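Do I have to clear the whole floor before every run?

Posted in Home Robots & Automation > Rules and good practice

Sturerside
I have a small mobile robot with a tracked base on trial in the downstairs room at my mother's place. The agreement from the supplier (Brarnico) came with a two-page "safe operating practice" sheet. It says the floor must be "free of all objects, cords and loose fabric" before each run, and that a person has to stay within reach of the stop button.

I'm not convinced. The thing is sold as being able to work in a normal home, and a normal home has bags against the wall and a charger on the floor. If I have to tidy up first, what am I testing? Is this a real standard that I'm bound by, or did somebody in their office write it to cover themselves? The floor is stone, if that matters.

Lemham
Just clear the floor. It takes five minutes. Mine ate a phone cord in September and the repair was 3,290 with shipping, and they pointed at the same sheet when I complained. Rules are rules.

Amândio Correia
I'd push back a little on "rules are rules." There are real safety standards for personal care robots and for industrial ones, and neither kind is a two-page sheet in a box. What you have is a supplier's condition of use. It may bind you through the agreement you signed, so read that part, but I wouldn't treat it as proof that anyone tested anything.

Ask them three things in writing. Which standard do they claim to follow, and for which model? What did they test it around? And who pays if it drags something down while you were following the sheet? I asked Peixoto the first one two years ago and got a brochure back.

That said, I keep a shorter list of my own and I do stick to it.

Cords come up, always, at both ends. A flat cord on a shiny floor is about the worst thing you can give a cheap depth sensor, and I don't believe any sales page that says otherwise.

Anything tall on thin legs gets moved or goes on the map as a no-go area. Tripods and light stands especially - the feet stick out further than the pole, and the pole is what the robot tends to see.

Cloth hanging near the floor gets folded up out of reach.

Bags and buckets can stay, if you want a fair trial. Write down where they were before you start, or you'll have nothing to show the supplier when it bumps one.

On polished stone, do one slow run in daylight and one after dark with the lamps on. Glare from a doorway can look like a hole or like nothing at all, depending on the sensor.

As for the stop button, keep that rule even if you drop the rest. My unit weighs more than the dog. 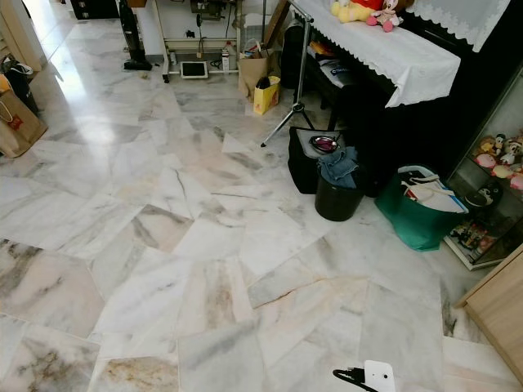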